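交通案内 > 鋼索線 > 団体でのご利用 > 乗車申込みの手順

ノルトゥム鋼索線 団体乗車の申込み手順

本ページでは、アレリャーノ駅と丘上駅を結ぶノルトゥム鋼索線を団体で利用する際の、申込みから当日の乗車までの手続きを説明します。学校の校外学習、旅行会社の主催旅行、事業所の研修のいずれも、手続きの流れは同じです。個人および少人数の家族での利用には事前の申込みは必要ありませんので、通常の乗車券を駅の券売機でお求めください。

1. 申込みの前に確認する事項

鋼索線は全長1,857メートルの単線で、中間の行違い所で上下の車両がすれ違います。二両の車両は一本のケーブルで結ばれて同時に発車するため、団体の都合により片方だけの出発を遅らせることはできません。車両の定員は95名です。これを超える団体は、申込みの段階で二班以上に分け、班ごとに乗車便を指定してください。

車内は階段状で、車両の中央を除き段差があります。車椅子やベビーカーを利用する方が含まれる場合は、中央扉からの乗車となります。台数により乗車便を分けていただくことがありますので、申込書の所定欄に必ず記入してください。記入がないまま当日申し出られた場合、希望の便に乗車できないことがあります。

また、強風時および積雪時には運転を見合わせます。代替の路線バスは鋼索線とは別の停留所から発車し、団体の貸切には対応していません。行程表を作成する際は、丘上での見学時間に余裕を持たせ、徒歩道を下る場合の所要時間もあわせて見込んでください。

2. 申込書の提出

申込書は、運行を受託するヌヴラ交通の団体窓口で配布しています。郵送での請求もできます。提出の期限は乗車日の60日前です。期限を過ぎた申込みは、便に空きがある場合に限り受け付けます。

申込書には、団体名、代表者名、当日の引率責任者名、往復それぞれの希望便、大人と小児の人数を記入します。代表者と引率責任者が同じ場合でも、両方の欄を省略せずに記入してください。往路と復路で人数が異なる団体は、復路の欄の下にある備考にその旨を書き添えてください。片道のみの利用で、帰りは徒歩道を下る場合も同様です。 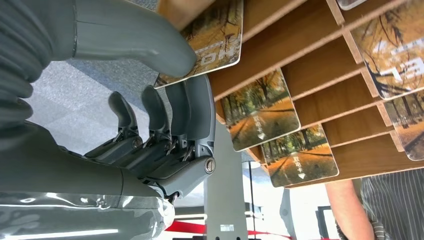
受付が完了すると、窓口から受付票と班別の乗車カードが送付されます。乗車カードは班ごとに一枚で、改札の際に係員へ提示するものです。再発行には手数料が必要ですので、当日まで引率責任者が保管してください。複数の班を組む学校などでは、カードを便の順に並べておくと取り違えを防ぐことができます。写真にあるような木製のカードラックは、重ねて置く場合に比べて一枚ずつ確認しやすく、職員室や事務所での保管に適しています。カードの裏面には班の番号を記入する欄があります。消せる筆記具は使用しないでください。

8月は観光客の利用が集中するため、午前の上り便では団体の受付枠を通常より少なくしています。この期間に乗車を希望する団体は、第二希望および第三希望の便も申込書に記入してください。第一希望のみが記入された申込書は、調整の対象から外れます。

3. 運賃の支払い

団体運賃は、大人一人につき往復700ノルトゥム・クローネです。小児の運賃は大人の半額とし、引率する教職員には大人の団体運賃を適用します。徒歩道を下る片道利用の団体には、往復運賃は適用されません。

支払いは、受付票に同封された払込票により行います。当日の窓口での現金による支払いは、人数の追加が生じた場合の差額に限ります。交通カード「ドルトメント」の残高から団体運賃を支払うことはできません。参加者が各自のドルトメントで改札を通過した場合、個人の運賃が差し引かれ、払戻しの手続きは後日となります。引率責任者は、改札の前に参加者へ周知してください。
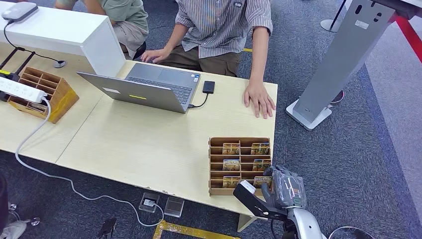 人数の変更は、乗車日の前営業日の正午まで電話で受け付けます。変更の連絡は、申込書に記載された代表者または引率責任者から行ってください。旅行会社を通じて申し込んだ団体は、旅行会社の担当者が窓口となりますので、参加校や参加事業所から直接連絡されても変更を承ることができません。減員による差額は、乗車日の後に指定の口座へ返金します。返金先の口座名義は団体名と一致している必要があります。

領収書が必要な団体は、宛名を申込書の備考欄に記入してください。班ごとに領収書を分けることもできますが、発行後の分割や宛名の変更には応じられません。

4. 当日の乗車

引率責任者は、指定便の発車時刻に余裕をもってアレリャーノ駅の団体受付に到着し、受付票を提出してください。受付は駅舎の一階、券売機の奥にあります。貸切バスで到着する団体は、駅前の乗降場を利用できますが、駐車はできません。バスは降車後、ただちに川沿いの待機場へ移動してください。

改札は発車時刻の順に行います。係員の案内があるまで、班ごとに待合所で待機してください。乗車の際は下側の区画から順に詰めて着席し、大型の荷物は足元に置きます。走行中は行違い所の手前で車体が左右に揺れますので、立っている方は手すりにつかまってください。

丘上駅には荷物の預かり所がありません。復路も受付の手順は同じですが、丘上駅では乗車カードのみで受付を行います。指定便に遅れた場合は、次便以降の空席の範囲で案内します。班の一部のみが遅れた場合、到着した参加者を先に乗車させ、遅れた参加者には別の引率者が付き添ってください。
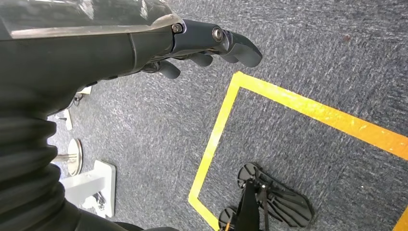

写真:カーペット床の上に伸びるロボットハンド

5. 取消しおよび運休時の取扱い

団体の都合による取消しは、書面で届け出てください。電話のみの届出では取消しは成立しません。取消料は届出書が窓口に到着した日を基準に算定します。

運休が決定したときは、申込書に記載された緊急連絡先へ電話で連絡します。運休に伴う取消しの場合、運賃は全額を返金し、取消料は発生しません。往路の乗車後に運休となったときは、復路相当分を返金します。この場合、乗車カードを丘上駅の係員に提出し、証明印を受けてください。証明印のないカードでは返金の手続きを進めることができません。

6. 問合せ先

団体の申込みに関すること:ヌヴラ交通 団体窓口(担当 アルメル・ユエ)
車椅子等での乗車に関すること:アレリャーノ駅 駅務室(担当 ホルゲル・ファーゲルンド)
返金に関すること:ヌヴラ交通 経理係(担当 フェジル・パナシュク)

旧様式の申込書は、2018年5月31日をもって受付を終了しました。手元に旧様式が残っている場合は破棄し、新しい様式を請求してください。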